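My first attempt at teaching a robot lasted less than a minute. I had one handle in each fist and a head full of confidence, and I drove the left hand straight into the right one with a clack that made everyone in the room look up.

"Go slower than feels polite," said Trilok Rawat, and he reset the arms for me.

Rawat runs the teaching room at Pastum, where people spend their days showing machines how to do household jobs. There's no code involved at this stage. You move, the robot's two arms copy you, and the whole thing is saved as one showing. For the job they call Bukasell, which is all about tidying a table, the team wants 215 good showings. Rawat can manage 100 in a long day. I managed 4, and I was thrilled with every one!

What got me was how much my own hands know without telling me. I have been closing lids all my life and had never noticed that one hand steadies while the other presses. Try it through a pair of two-fingered grippers and you notice very quickly (and your shoulders ache by lunch).
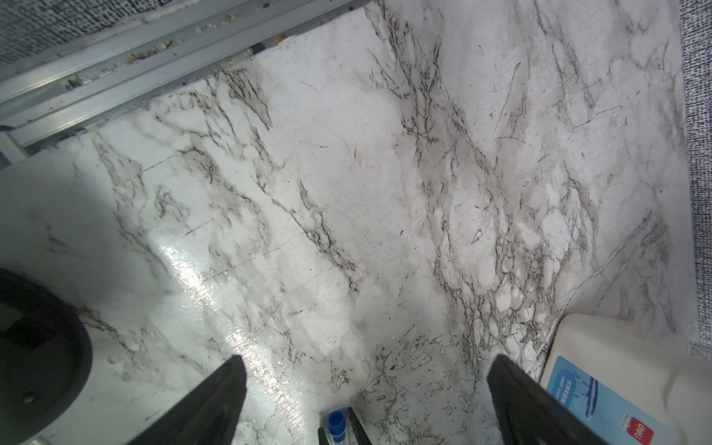
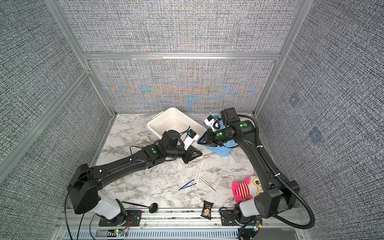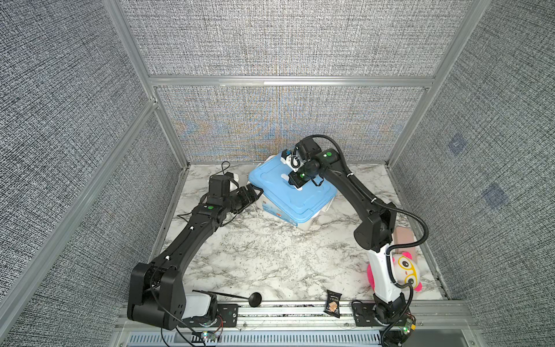

The bad showings are the part I keep thinking about. Rawat throws out any where the person dithers, as the robot will learn the dithering too, and happily hover over a box for the rest of its life. He played me one of mine. I hovered for ages.

By April's end the team hopes to move on to Nautiyal, a folding job with 3 sizes of towel, and I've already asked whether I can come back for it. Rawat said yes, if I practise going slowly.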